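トップ 地域 交通 天気 くらし 投稿一覧
印刷する | メールで送る

プロルステッドの踏切近くの事故について、見たことと聞いたことを順番に書いておきます。長くなるので続けて投稿します。

場所はハルナ通りとニソ線が交わる踏切の、プロルステッド駅側です。配送トラックが電柱に当たって止まりました。列車との接触はありません。 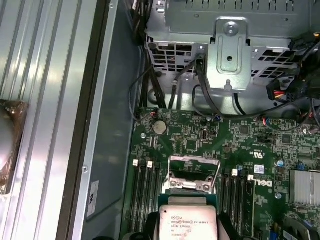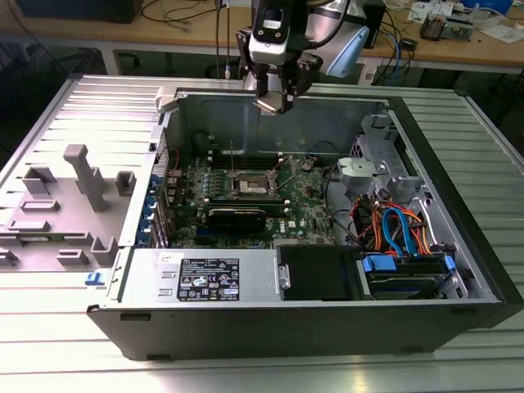
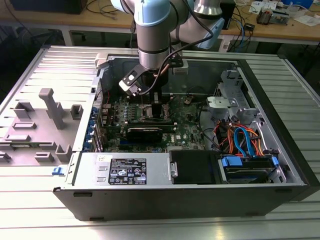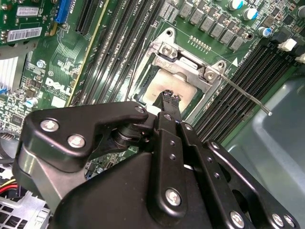
写真4枚:ケースを開けたデスクトップパソコン

事故があったのは午前9時です。駅前の時計がちょうど鳴っていたので時刻は間違いないと思います。私はパン屋の前の歩道にいました。

トラックはフィンコム方面から来て、踏切を渡りきったあと左に寄っていき、電柱にぶつかりました。ぶつかる瞬間は別の車の陰になって見ていません。音は聞きました。

電柱は根元から折れたのではなく、途中で傾いて、電線が歩道の上に垂れた状態でした。近くにいた人が「触るな」と何度も叫んでいました。

けがをした人は2人と聞いています。トラックの運転手と、歩道にいた方です。どちらも救急車が来たときには自分で話ができていました。歩道の方は飛んできた看板の一部が腕に当たったそうです。

けがの程度については警察の発表を待ってください。重体だと書いている投稿を見ましたが、少なくとも私が現場にいた間、そういう説明はありませんでした。

停電の範囲が広く、電力会社の案内では2,000戸となっていました。プロルステッド駅の南側と、フィンコムに向かう坂の途中までです。うちも止まりました。

ニソ線は架線の点検のため、プロルステッドとフィンコムの間で運転を見合わせました。踏切の遮断機は下りたまま動かなくなり、係員が来てから手で上げています。

列車は駅の手前で1本止まっていました。乗客は車内で待ったあと、線路脇に降りずにそのまま駅まで動かしてもらったようです。ホームで会った人から聞きました。

運転再開まで40分。再開後もしばらくは踏切の手前で徐行していました。

代行バスは出ませんでした。駅の放送では「手配中」と言っていましたが、その前に列車が動いたので取りやめになったようです。

困ったのは踏切の両側で車が動けなくなったことです。ハルナ通りはあそこに脇道がないので、Uターンするしかありません。大きい車は切り返しに時間がかかっていました。

郵便局の駐車場を開けてもらえたので、小さい車はそこで向きを変えていました。警察が着いてからはフィンコム側の交差点で先に止めて、川沿いの道に回していました。

川沿いの道は幅が狭く、すれ違いができない場所があります。夕方まで混んでいたそうです。次に同じことがあったら、看板を早めに出してほしいです。

停電中の信号について。駅前の信号は消えていました。警察官が立つまでは、車同士で譲り合って通っていました。歩行者は渡りにくかったです。手前の車が止まってくれても、対向車が止まるとは限りません。

駅の自動改札も止まり、駅員が切符を手で受け取っていました。定期の人は見せて通過。カードで入った人は証明書をもらって、後で精算です。

カードの精算がまだの方は、証明書を持って窓口に行けば処理してもらえます。今朝行った人によると、待ち時間はほとんどなかったそうです。

電柱の交換は夜のうちに終わっています。新しい電柱は元の位置より少し奥です。歩道が前より通りやすくなりました。ベビーカーもそのまま通れます。

折れた方の電柱に付いていた掲示板は、取り外されたまま戻っていません。自治会のお知らせは、当面パン屋の横の掲示板に貼るそうです。

原因について質問をいくつかもらいました。私にはわかりません。警察が調べています。スマホを見ていたとか、居眠りだとか、いろいろ書かれていますが、根拠のあるものは見ていません。

路面については自分で見たことを書けます。踏切を渡ってすぐの左側、舗装がへこんでいます。前からです。自転車で通るとハンドルを取られます。今回の事故と関係があるかどうかは知りません。

このへこみは町の道路課に届けが出ていて、補修は7月の予定と聞いていました。今日電話で確認したところ、予定は変わっていないとのことです。

早める考えはあるかとも聞きました。「事故の調査結果を見て判断する」という返事でした。

制限速度は踏切の手前から時速40キロです。標識は街路樹の葉で半分隠れています。フィンコム側から来ると特に見えにくいです。これも道路課に伝えました。枝は切ってもらえるそうです。時期は未定。

去年も同じ場所で乗用車が縁石に乗り上げています。けが人がなかったので、あまり知られていないと思います。縁石の角が欠けているのはそのときのものです。

踏切そのものの設備について。遮断機と警報機は点検が済み、異常なしという貼り紙が駅に出ています。音が小さくなったという人がいましたが、住宅側のスピーカーは前から夜間に音量が下がります。

非常ボタンは今回押されています。押したのは通りかかった人です。列車が手前で止まったのはそのためだと駅員が話していました。トラックは線路の外に出ていましたが、電線がどこまで垂れているかわからない状況だったので、押してよかったということでした。

ボタンの場所を知らない人が多いようなので書いておきます。駅側は警報機の柱の、車道から見て裏側です。反対側は柵の端にあります。どちらも赤い箱です。

間違って押しても怒られないか、という質問もありました。駅で聞いたところ、危ないと思ったら迷わず押してほしいそうです。いたずらは別です。

店の被害。看板が落ちたのはクリーニング店です。窓ガラスは無事で、明日から通常どおり開けると店の入口に貼り紙がありました。停電中に預かっていた品物は問題ないとのこと。

魚屋は冷蔵庫が止まったため、その日の分を片付けて早く閉めました。翌日は開いていました。

停電で家の時計や給湯器の設定が戻っている家があると思います。うちは給湯器の時刻がずれていて、朝お湯が出るのが遅れました。確認してください。

電力会社への問い合わせは混んでいます。復旧は全域で済んでいるので、まだ電気がつかない家は、先に自宅のブレーカーを見てくださいという案内です。

集合住宅でエレベーターが止まったままの所がありましたが、昼過ぎに業者が来て動かしています。閉じ込められた人はいませんでした。

学校への影響は小さかったです。登校の時間が終わった後でした。下校は先生が踏切に立っていました。今週いっぱい続けるそうです。

通学路を川沿いに変えるという話も出ていますが、決まっていません。川沿いは歩道がない区間があるので、私は今のままのほうがいいと思います。保護者向けの説明は学校から紙で来るはずです。

目撃した方へ。警察が情報を集めています。特に、フィンコム側の坂からトラックの後ろを走っていた車の方。駅前の交番で話を聞いてもらえます。私も昨日行ってきました。書類を書いて、すぐ終わりました。

ドライブレコーダーの映像がある方は、上書きされる前に残しておいてください。交番で受け取り方を教えてもらえます。

けがをした方の顔が写っている動画が出回っています。転載はやめてください。私のところに送ってこられたものは消しました。

最初の投稿で「踏切の中で止まった」と書いたのは間違いです。トラックは踏切を渡りきっていました。投稿は削除して、この一連の投稿に差し替えました。すでに共有した方はすみませんが直してください。

もうひとつ訂正。停電の復旧が「夜まで」と書きましたが、駅の南側は昼には戻っています。夜までかかったのは坂の途中の一部だけです。

今の状況です。ハルナ通りは両方向とも通れます。ニソ線は平常どおり。歩道はクリーニング店の前だけ、縁石の修理で柵が置いてあります。車道側に出ないで、向かいの歩道を使ってください。

柵は夜も置いたままです。反射板は付いていますが、街灯が1つ消えているので自転車の方は気をつけてください。街灯も届け出済みです。

道路課の連絡先は役場の入口の案内板にあります。へこみや標識のことは、別の人からも届いたほうが話が早いと言われました。気になる方は電話してください。場所は「プロルステッド駅側、踏切を出て左」で通じます。

調査結果か補修の日程が出たら、この続きに書きます。

最終更新:5/20/18
印刷する | メールで送る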